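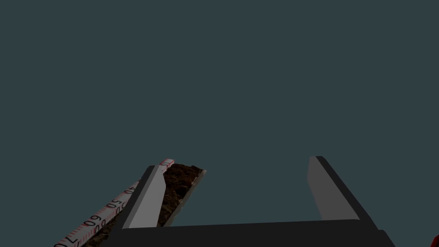 Figure 1. Gripper view in the simulated cell, with a folding ruler lying along the outer side of the left finger.

3.2 Setting up and maintaining the simulated cell

All trials in this paper were run in one simulated cell, which we call Presberg. It holds a single robot with two arms, a table and a set of household objects. The cell was built in April and kept in use until the last trials were finished. Most of the work of keeping it in order went into the grippers and the views taken from them, and this section sets out how that was done.

Each arm ends in a parallel gripper with two fingers. The fingers have a pale inner face, and contact is computed on that face only. In the first version of the cell, contact was computed on the whole finger, and thin objects stuck to the outer edges when the gripper opened. We cut the contact area down to the inner face and the fault did not come back. The change was made by hand in the robot file and has to be made again whenever the file is exported from Mamus, the tool we used for the arm model.

Before each block of trials the cell was reset and checked. The check has 13 steps and is run from a script. It sends both arms to their start pose, opens and closes each gripper, and compares the reported finger gap with the gap measured in the model. If the two values differ by more than the set limit, the block is not started. Over the whole study the check was run 123 times and stopped the block on 17 of them. Most of the stops came from the left gripper, where one finger joint had been given the wrong damping value.
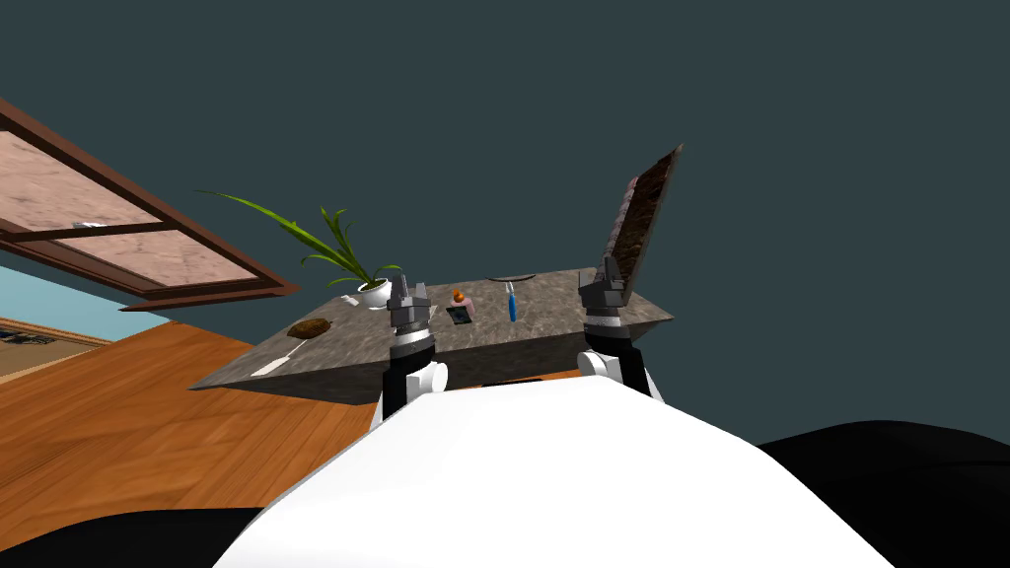 The table top was the second source of trouble. Objects are placed by drawing a position and a heading for each one, and an early version of the placement code let them start slightly inside the table or inside one another. When the physics started, they were pushed apart with some force. Placement in the present version is done by Ferraro, a small routine that drops each object from just above the surface and waits for it to come to rest. It gives up after 15 tries and draws a new layout. Larger pieces, such as boards and panels, are placed last.

The arms were tuned one at a time. With both arms moving, an error in one shoulder shows up as a shift of the whole torso, and it is hard to tell which side it came from. We therefore locked the right arm, tuned the left, and then changed over. The gains found for one arm were not copied to the other. We tried this once and the right wrist shook when it came near the edge of the table.

Each arm also has a close view that includes its own gripper. The view is fixed to the wrist and must be set again after any change to the palm model, as a small error in its mount moves the fingers up or down in the picture. We set it by eye against a stored view and then ran the gap check again.

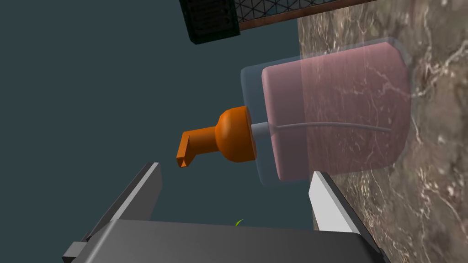
Clear plastic needed separate treatment. The renderer sorts see-through surfaces by distance, and with the default settings a container and its contents could be drawn in the wrong order at close range. We raised the number of layers for the wrist views only. This made them slower to draw, and the main view was left as it was.

All settings are kept in one file, named Cokoreck after the first test layout. A copy is stored with every block of trials, so that a block can be run again with the cell in the same state. Changes made during a block are not allowed. When a fault was found partway through, the block was thrown out, the setting was corrected and the full check was run from the first step.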